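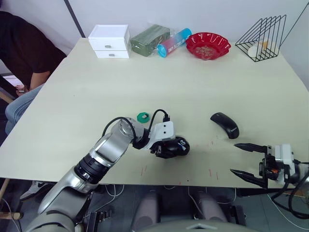 The back of the table, with the two-drawer box at the left end.

The press office at the Ministry of Ports kept a log of every briefing, and Melahat Sönmez kept the log. Entries were made in pencil and typed up after five. Column one was the speaker, column two the start time, column three the elapsed time, column four the number of questions taken. Column five was headed Remarks. In the eleven years before Berrada it had been used twice, both times for power failures.

Minister Berrada's briefing in February was scheduled for 2:00 p.m. and was to last twelve minutes. Its purpose was to announce the new director of the harbor inspectorate, a man from Visby who had been told to wear a gray tie and stand to the left of the lectern. He did both. At 2:04 the minister read his name, his degree and the date he would start. At 2:05 the minister put the sheet face down.

"Before we go on," he said, "there has been some writing about Idby."

Sönmez turned to a new page.

Idby was a ferry terminal. It had been budgeted for 2000 passengers a day and rebuilt for 3000. On the last day for which figures had been released it had carried 424. The contract for the turnstiles had gone to a company called Drosix, which had supplied 1196 of them. The terminal had six doors.

The minister said the turnstiles were excellent turnstiles. He said he had walked through one of them personally. He said that the newspapers had printed a photograph of turnstiles in a field, and that a field was a recognized form of storage. A reporter in the second row asked who owned the field. The minister said he was glad to have been asked about agriculture, and spoke about agriculture for nine minutes.

The director from Visby moved his weight from one foot to the other. He had a statement of his own, two paragraphs, in his inside pocket. Sönmez had typed it. It contained the phrase "independent inspection of all fixed equipment," which had been cleared by legal on Monday's draft and again on the final.

At 2:31 the same reporter stood up again.

"Will the new director be inspecting the turnstiles at Idby?"

"He'll be inspecting harbors," the minister said. "It's in the title."

"The terminal is in the harbor."

"It's beside the harbor."

The reporter looked at the director. So did the two cameras at the back, one after the other. The minister said next question, and pointed at a woman who had not raised her hand. She said she didn't have one.

The director took the paper out of his pocket and unfolded it. He was not at a microphone, and the room had to get quieter before it could hear him. He read the first paragraph, which thanked people. He read the second. When he came to the phrase he read it at the same speed as the rest, and then he folded the paper along its old creases and put it back.

"Thank you," said the minister. "That's all."

It was 2:34. Chairs went back. The minister left by the side door with his adviser, who was already on the phone, and the director stayed where he was, apparently waiting to be told which door was his.

Sönmez filled in the row. Speaker: Berrada. Start: 2:00. Elapsed: thirty-four minutes. Questions: four. She considered whether the one about the harbor was a question, grammatically, and left it out.

At 4:40 the adviser came down to her office. He did not sit.

"The second speaker," he said. "He wasn't scheduled as a speaker."

"No."

"So he wouldn't be in column one."

"No," she said. "Column one is scheduled speakers."

He thanked her and went back upstairs. She waited until the elevator had closed — it was slow, and closed in two stages — and sharpened the pencil. Under Remarks she copied out the second paragraph in full, with the time. It ran over the edge of the column and into the margin. At five she typed it up.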